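4. The Student Project

4.1 Setting and task

The work described in this section was carried out by students in the second-year automation course at Vekby. The course runs over one term and ends with a group project in place of a written exam. Six groups took part in the term reported here. Each group had the same arm and gripper, shared on a booking sheet, and each wrote its own control program.

The task was named Lutivier after the course room where the first version was tried. A group had to program the arm to handle thin boards and cards, hold them upright, and place them in narrow slots on a fixture panel. Larger parts, such as square pegs and blocks, were used in the opening weeks and are covered in Section 3. Boards were kept for the second half of the term. They are light and easy to tilt, and a small error in the grip angle grows along the length of the part.

Students were free to choose how to find the slot. Four groups taught fixed positions by hand and corrected them with the wrist camera. The other two tried to locate the slot from the camera view alone, starting each attempt from a slightly different arm pose. Figure 1 gives two wrist camera views from the work with thin parts.

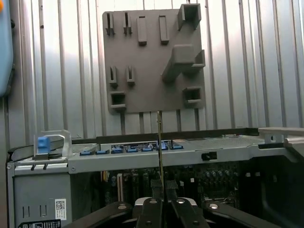
Why were thin cards used in the second half of the term when blocks are easier to grip?

Blocks hid mistakes that the course wanted students to find. A block that is held a few degrees off will often still slide into a wide opening, and a group may take this as proof that its program is sound. With a card, the same error shows up at the slot, and the students have to go back to the grip, the approach path or the camera calibration to find the cause.

4.2 Procedure

Each group was given a 45-minute booking, which included the time needed to load its program and check the emergency stop. Most groups used the first part of a booking to repeat the last working run from the time before. This was not required, but the course staff recommended it after a trial term in which several groups spent whole bookings looking for faults that came from a changed tool offset.

A run was counted as complete when the board stood in the slot and the fingers had opened and moved clear without pulling it out again. If the board touched the rim of a slot, the group could let the program correct itself up to 3 times. After that the run was stopped and written down as failed, together with a short note on what the students believed had gone wrong.

The groups kept these notes in a shared log called Milleck. Entries were short, often a single line, and the wording was left to the students. We later sorted the entries by hand into grip faults, path faults and camera faults. Some entries fit more than one heading - a tilted card, for example, could come from a poor grip or from contact on the way in - and these were placed under the first cause the group had named.

Fig. 1. Wrist camera views from the thin part task. 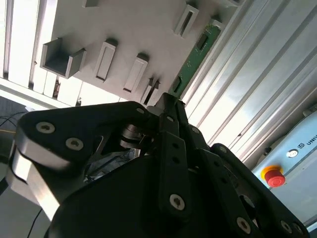

The final run was held in January, with all groups using the same start pose and the same order of parts. Programs could be changed between bookings but not during the final run. Groups that had written their motions as small, separate functions found it easier to make late changes, and this was also the point raised most often in the written reports.

4.3 Remarks on the log

Early entries in Milleck mostly blamed the gripper. Later in the term the students wrote more about the approach path, and in particular about the last short move before contact. One group, working under the team name Ross, slowed this move down and added a pause before the fingers opened. Two other groups read the entry and did the same.

The log does not tell us how much each group learned from its own runs and how much it took from the others. The groups shared a room and often stayed to watch the next booking, so the two cannot be separated with the data we have.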